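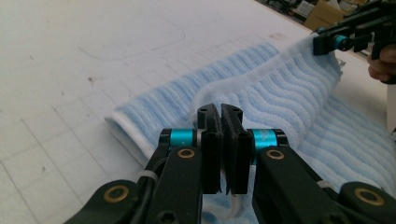 Review: Piltidico towel-folding method and the Rolus hand-held gripper kit

Piltidico is a method for training bimanual folding policies from demonstrations given with hand-held grippers, with no arm in the loop at recording time. Bodnár released the second version of the training code this year. Raver sells the Rolus kit, a pair of grippers matched to it. I evaluated the two together on one task, folding a striped terry towel to a flat rectangle.

Hardware

The grippers are black parallel-jaw tools with cyan spacers beside the jaws and brass bushings in the linkage. Play at the pivots was low out of the box and remained low after a full session. The ridged pads on the inner edges of the jaws hold a single hem well. On a doubled hem they hold, but the fold tends to creep if the operator pulls at an angle. Raver's documentation recommends a straight pull and I would agree with it.

Cabling is the weak point. Each gripper is tethered, and the cable on the left unit is tied to the linkage arm, where it limits wrist rotation near the end of travel. A swivel connector would fix this. Fatigue was acceptable for sessions of 50 minutes and poor beyond that.

Tracking uses a dotted white plate on top of each gripper. Tracking dropped out when one plate passed under the other hand, mainly during the second fold. The software flags these segments but does not repair them, and I discarded any demonstration with more than one flag.

Data

I recorded 216 demonstrations over four days and kept all but 44. Start configurations ranged from half-folded to loosely bunched. The gridded mat was useful for repeating start positions between sessions. It has no role in training.

Method

The policy predicts short sequences of gripper poses relative to the current pose, plus jaw width. The main change from version one is a coupling term that penalizes predicted changes in the distance between the two grippers while both are holding cloth. In the earlier release the two sides drifted apart during a lift and pulled the hem out of one jaw.

The coupling weight is the only parameter that needed attention. At the default value the policy was hesitant to open the jaws at the end of a fold. Halving it removed the hesitation and did not bring back the drift. Marcelino Fagundes, who maintains the training code, confirmed by email that the default was tuned on flat cotton and that terry behaves differently.
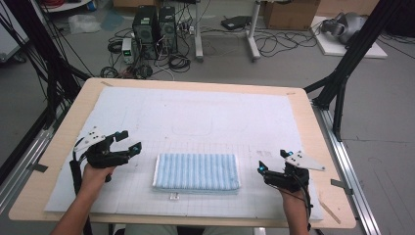
Results

With the reduced weight, the trained policy completed 44 of 50 trials on a two-arm cell. Four of the failures were missed grasps on the hem and two were releases made too early. Version one, trained on the same data, tended to fail earlier in the sequence, usually on the first lift. I did not test other fabrics or colours, and the result should not be read as covering them.

Price and verdict

The Rolus kit is listed at $1,698 for the pair, without cameras. That is fair for the build quality. Labs already using version one should upgrade the code for the coupling term alone. Buyers new to the method should budget for better cable management and for discarding a fair share of their early recordings. I will repeat the trials in January with a thinner towel and the coupling weight left at the reduced setting.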